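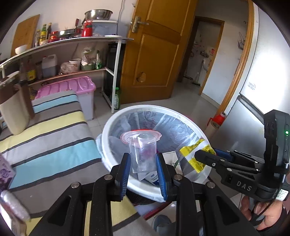
Ticket 135 – Small ants at the waste bucket, room 19

Building: Hashmi House, second floor
Opened: 2020-10-17
Opened by: Maham Bhutto
Handled by: Marilou Talavera, resident help desk
Category: Pests and waste
Priority: Normal
Status: Closed, with one follow-up open (see the last entry)

Message from Maham Bhutto

Dear help desk,

I am writing to you regarding ants in our room. They are very small and brown, and they come mostly in the evening. We saw the first ones at the round white waste bucket next to the bed. Now they are also behind the bed, near the wall, and one morning I found a few of them on the bed cover, which was the moment when I decided to write.

The bucket has a plastic bag inside and it stands on the dark red plastic stool. We put it on the stool to keep it away from the floor, but the ants still find it. What goes inside is mostly dry: snack wrappers, small boxes, cartons. Wet kitchen waste we carry downstairs directly after the meal. I do not understand what they are eating.

We wiped the floor two times with normal floor cleaner. It helps for one night. Please advise what we should try, and please do not send the spray again. My roommate Rehema had a headache from it in June.

Thank you in advance,
Maham

Reply from Marilou Talavera

Hello Maham,

Thank you for the clear message, and I am sorry about the ants. We will not use the spray in your room, I have put a note in the file for it. It is better to find first what they come for. Could you please answer these questions when you have a moment?

Does the bag leak? Please lift it out and look at the bottom of the bucket. If it is sticky, that is already half of the answer.

Do drinking cups go into this bucket with something left inside? Soft drink, juice, jam and sauce are all the same to an ant.

Does the bed or the bed cover touch the wall or the stool?

From where do they come in? The easiest way to see it is to put a drop of sugar water on a piece of paper in the evening, wait, and follow the line with a flashlight.

Please leave the line alone until you know where it starts. After you wipe it, they need some time to make it again and you will have to wait with them.

Regards,
Marilou

Message from Maham Bhutto

Dear Marilou,

Here are the answers.

The bag had a small hole in the bottom corner. It is one of the thin ones, a little transparent, on which we write by hand. Under the bag the bucket was sticky in one place, nearly the size of my palm. I did not see it before, I only ever changed the bag from above and never looked under.

The cups: yes. We have clear plastic ones with a pinkish red rim, and it happens that some red stays in the cup. It is a small smear only. I did not think that it is enough for anybody to eat.

The bed: the cover with the stripes hangs down on one side. On bad days it is touching the stool, and I am quite sure that is how they climbed up.

The sugar paper I will do tonight.

Maham

Message from Rehema Koech (same room)

Hello, I am adding one thing that Maham did not write. The ants do not go only to the bucket. We keep the cooking things on the white metal shelf along the back wall, and the bottles for sauces stand there on the top together. I lifted one of them yesterday and there was a ring under it. Ants were walking on the ring. The big steel basin and the pan were clean, also the cutting board that leans on the wall. So I think it is two places and not one.

Rehema

Reply from Marilou Talavera

Hello both,

This is very useful. With two food places the ants will simply move from one to the other if we clean only one of them, so please do both on the same day. The steps are in this order for a reason, please try to keep it.

Step 1. Bucket
Take the bag out, tie it and bring it down at once. Wash the bucket in hot water with dish soap, inside and outside, and also under the rim where the bag is folded over. The bag rubs there and dirt stays in the fold. Wipe the seat and the legs of the stool too. Let everything dry before a new bag goes in.

Step 2. Bags
I will leave a roll of the thicker Groken bags at your door. They are the 8 gallon size, a bit too big for your bucket, so please fold the extra part down on the outside. Until the ants are gone, change the bag each evening, even if it is not full.

Step 3. Cups
Rinse every cup before it goes anywhere, to the bucket or back to the shelf. A quick rinse with water is enough. The same is valid for cartons that had a drink inside. A dry wrapper can go in as it is, but shake the crumbs out over the sink, please.

Step 4. Shelf
Take everything down from the top of the metal shelf and wipe it with warm water and a little vinegar. Wipe the bottom of each bottle before you put it back. If you like, put the sauce bottles on one small plate, then a drip stays on the plate and you wash only the plate. Please do not forget the lower level.

Step 5. Bed
Pull the bed a hand's width from the wall and tuck in the cover, so nothing hangs to the floor or to the stool. The storage boxes behind the bed should be moved out once, and the floor under them wiped. Please check also that the lids close.

Step 6. The line
Only now wipe the line of ants, from the food to the place where they come in. Use soap water.

Write to me what you find with the paper. When we know the entry place, Mostafa Lahlou from maintenance can close it.

Marilou

Message from Maham Bhutto

Dear Marilou,

Result of the sugar paper: after 60 minutes there was a nice line, very straight. It comes from the back wall, low, where the floor strip has a gap, and it passes behind the storage boxes. From there one part goes to the stool and another part goes up at the shelf. Rehema was right with two places.

We did steps 1 to 6 today. It took us more time than I expected, mostly because of the shelf. Some notes, maybe they are useful for other rooms:

The bucket does not smell anymore. I did not know that it smelled until it stopped.

Under the seat of the stool there was also something sticky. It is easy to miss, you have to turn the stool over.

In the storage boxes we found no ants. The pink one has a good lid. We had an open bag of rice on the floor next to them, and we moved it inside a box now.

The new bags are strong, but when folded down they slide back into the bucket if something heavy falls in. Is there some trick for it?

Maham

Reply from Marilou Talavera

Hello Maham,

Very good work. For the sliding bag: make a small knot in the extra part of the bag on one side, so that it sits tight on the rim. A wide rubber band around the outside of the bucket also works, but it gets dirty after a week or so.

I gave the gap to Mostafa. He will come in the afternoon and he needs the part of the wall behind the boxes to be free.

Marilou

Note from Mostafa Lahlou, maintenance

Visited room 19. Gap between floor strip and wall, behind the place where the storage boxes stand. Cleaned it out and filled it with Vikano sealant, white. Found a second smaller opening behind the leg of the metal shelf and filled it too. Put two closed bait boxes, one behind the bed and one under the shelf. No spray used.

The residents are asked not to wash the floor along this wall until tomorrow, and to keep the bait boxes where they are. It is normal that more ants are seen in the beginning. They should be left to go in and out of the box.

M. Lahlou

Message from Rehema Koech

Hello, two days after the visit. Yesterday there were many ants at the bait box under the shelf, as Mostafa said, and I was not happy to look at it. Today only a few. At the bucket none, and on the bed none.

I have one question. May we put the bucket back on the floor, or is the stool better? I would like to have the stool for sitting.

Rehema

Reply from Marilou Talavera

Hello Rehema,

For the ants it makes no big difference, they climb a stool leg without any problem. What matters is a clean bucket and a bag without holes. So you can have your stool back. Just wash it one more time, and keep the bucket a little away from the bed – the cover will slip down again sooner or later.

Marilou

Message from Maham Bhutto

Dear Marilou,

It is now one week without ants at the bucket and at the shelf. Each evening we change the bag, but it is often almost empty and I feel bad for the plastic. Is every second evening also fine? The cups we rinse always, this has become a habit already.

From our side the ticket can be closed. Please say thank you to Mostafa.

Kind regards,
Maham

Reply from Marilou Talavera

Hello Maham,

Every second evening is fine now, or when something sweet was thrown in. I am closing the ticket. If they come back, please reply to this same message, then it opens again with the whole history and you do not have to explain it from the beginning.

Marilou

Internal note, Kamil Jelínek

Closed by M. Talavera. Follow-up stays open: the neighboring room has the same floor strip on the shared wall and should be checked for the same gap. Bait boxes in room 19 to be collected by Mostafa at his next visit to the floor. Thin bags are still in the supply closet on this floor, please use them for paper only and order the thicker ones next time.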